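Gralden – people wanted to teach a robot household jobs by hand (paid, part time)

Posted by: Ildikó Kovács, Gralden
Posted: March 31, 2018
Place: Hakport, first floor
Start: April

We need 10 people for our next round of demonstrations. No experience needed, no degree, no coding. If you can fold a towel and hang up a coat you can do this.

What it is

You hold a gripper in your hand, the same shape as the one on our arm, and do a task with it. Hang the coat. Clear the table. Put the cups away. The gripper records what it sees and how it moves, and the arm learns from that later on. Some days you will be on the remote rig instead, driving the arm from a chair with two handles. Most people like the hand gripper better, it's quicker to pick up. You'll be trained on both.

You do the same task a lot of times. Really a lot. Same coat, slightly different start, again. Please think about wether that suits you before writing in. Some people find it restful, some are climbing the walls by lunch.

Hours and pay

Sessions are 3 hours with a break in the middle. 4 sessions a week, mornings or afternoons, you pick at the start and then stick to it please. Paid per session, including training and including days when the kit breaks down and you end up sitting with a coffee. Travel paid back if you keep the tickets. Rate is in the info sheet, ask and we send it.
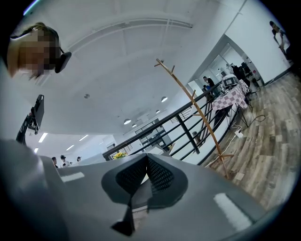 Sessions run with other people about, so you need to be ok working with some noise and someone talking nearby. You'll get a headset to wear if your task needs one. It fits over glasses, mostly. Tell us if you wear hearing aids and we'll sort something out before your first day.

Who we want

– 18 or over
– fine on your feet for most of a session
– steady hands, left or right, we are short of left handers so please say
– happy to be told "slower" and then "no, slower"
– able to write a short note after each batch – what slipped, what you dropped, what felt odd

The notes matter more than you'd think. A dropped cup with a note is useful to us. Please don't tidy up your mistakes or start a take again without saying so, Desmond has to go through them all afterwards and he can't guess.

Hair tied back, no dangly sleeves or bracelets, flat shoes.

What we keep

Recordings from the gripper, which can have you and other people in them. Faces are blurred before anything leaves the team. You sign a consent form on the first day and can pull out later, your recordings then get deleted. Full wording is in the info sheet, read it before you come in not on the stairs.

How to apply

Send a few lines to Ildikó through the form on the Gralden page, with reference 104 in the subject. Say who you are, mornings or afternoons, which hand. No CV. If you have done remote driving of any sort (cranes, drones, games even) mention it but its not a must.

We'll ask you in for a short try-out, one easy task on the hand gripper with Jailson Figueiredo or Cường Hồ. Try-outs are paid as well. You hear back either way.

Questions about access, lifts, parking etc go to Desmond Yazzie, same form, put his name at the top. Places go as we fill them so don't leave it too long.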